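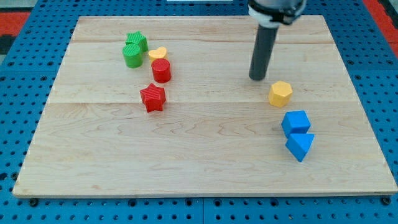 Plastic shapes on a board, eight of them, in four colours.

I would like to thank the Skurnness ward boundary review. I went to the drop-in at seven in the evening expecting to be bored, and came home having been moved.

Moved out of Skurnness, I mean. My side of the road is now in Eynon, a place I have visited twice, once by accident. The other side stays put. Ieuan Bevan, who has represented us for 20 years and answered 3 of my letters, is no longer my councillor – he is my neighbour's.

The change affects 207 households. The consultation drew 254 responses, so we did at least outnumber ourselves. Most of us said we'd like to be left alone, and the report thanks us warmly for this on page two before getting on with it.

The reason given is "electoral equality", and I do see the sum. Eynon was short of voters and we were lying about nearby. But the bus doesn't go to Eynon. The school doesn't either. I asked the man with the map where I'd be voting next June and he said that was a matter for a different review.

I've written to my new councillor to introduce myself. No reply yet, so it already feels like home.

Comments

Thaddäus W.: We were moved in the last one. You get used to it, then they move you back.

gill_m: Which side of the road is the postbox on?

Ieuan Bevan: It was four letters.

Last updated: June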